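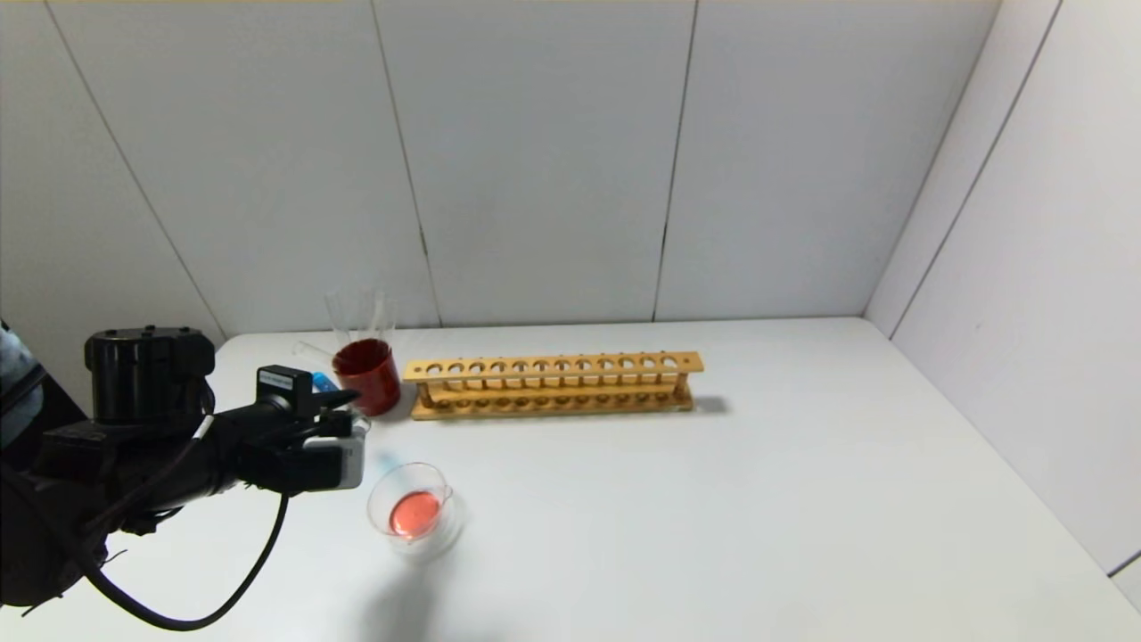
Ein Roboterarm mit Greifer an einem weißen Tisch. Auf dem Tisch stehen Bechergläser mit roter und rosafarbener Flüssigkeit, dahinter liegt ein leeres Reagenzglasgestell aus Holz.

Können Roboter schon aufräumen und abwaschen?

Eine Information für Kinder ab acht Jahren
Texte: Firouzeh Jalali, Technikmuseum Bivberg

Roboter bauen Autos zusammen und heben schwere Kisten. In einer Fabrik liegt jedes Teil meist genau dort, wo der Roboter es erwartet. In einer Küche, einem Laden oder einem Labor ist das anders. Dort steht ein Glas einmal links und einmal rechts, einmal ist es voll und einmal leer.

Warum ist Glas schwierig?
Durchsichtige Dinge sind für Kameras schlecht zu erkennen. Durch ein leeres Becherglas sieht man die Wand dahinter, nur der Rand und einige Lichtstreifen verraten es. Eine dunkelrote Flüssigkeit fällt viel stärker auf. Der Greifer muss außerdem mit der richtigen Kraft zufassen. Drückt er zu fest, kann das Glas zerbrechen. Drückt er zu schwach, rutscht es weg.

Wie lernt ein Roboter?
Viele Roboter lernen durch Wiederholung. In der Lehrwerkstatt Vilwood wurde das Umstellen eines Bechers 600-mal geübt. In 529 Fällen stand der Becher danach am richtigen Platz. »Ein Kind braucht dafür nur wenige Versuche«, erklärt die Ingenieurin Zodwa Nel.

Was können Roboter heute?
Staub saugen und Rasen mähen gelingt vielen Geräten bereits gut. Einzelne Gegenstände greifen und abstellen können manche Roboter ebenfalls. Eine ganze Küche selbstständig aufzuräumen, ist noch sehr schwer.

Wörter zum Nachschlagen
Greifer: die »Hand« des Roboters
Becherglas: ein Glasgefäß für Flüssigkeiten, oft mit einem Ausguss am Rand
Reagenzglasgestell: ein Halter mit Löchern für schmale Glasröhrchen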